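Kleine Küche, große Liebe: unser Spielküchentisch

Olesia Prokopenko, 24. Juni 2020

Ich freue mich schon seit Tagen auf diese Galerie! Wer uns länger liest, weiß ja, wie gern ich Spielküchen einrichte, und diesmal durfte ich mich an einem ganz hellen Tisch austoben. Keine Tischdecke, kein Schnickschnack, dafür Pastelltöne und ein knallroter Farbtupfer. Bei Oberholzer in Tistdale habe ich an einem Nachmittag 3 Kartons durchgesehen (der Laden ist ein Traum, nehmt euch Zeit mit!) und am Ende doch wieder bei Rosa und Grün zugegriffen. Das passt einfach so schön zusammen, fast wie Eis mit zwei Sorten. Und Ketchup gehört bei uns sowieso immer dazu. Im September zeige ich euch dann die Ecke mit dem Kaufladen, da fehlen mir noch die Regalbretter.
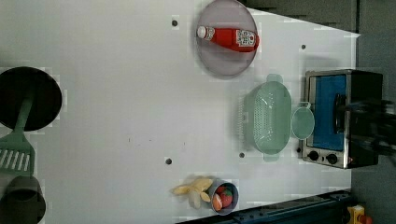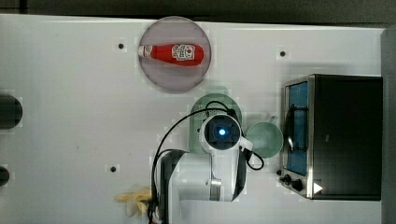

Auf beiden Bildern dabei: die rote Ketchupflasche mit der weißen Kappe, quer auf dem rosa schimmernden Teller.

Kommentare (3)

Gomovholm schrieb:
Das Sieb in Mintgrün!! So eins suche ich für meine Nichte. Gab es das auch bei Oberholzer?

Olesia schrieb:
Nein, das hatte ich schon, vom Flohmarkt. Schau mal bei Sellix rein, die haben öfter solche Farben.

mirabelle62 schrieb:
Der kleine Ofen ist ja süß, innen so schön blau. Freu mich auf den Kaufladen!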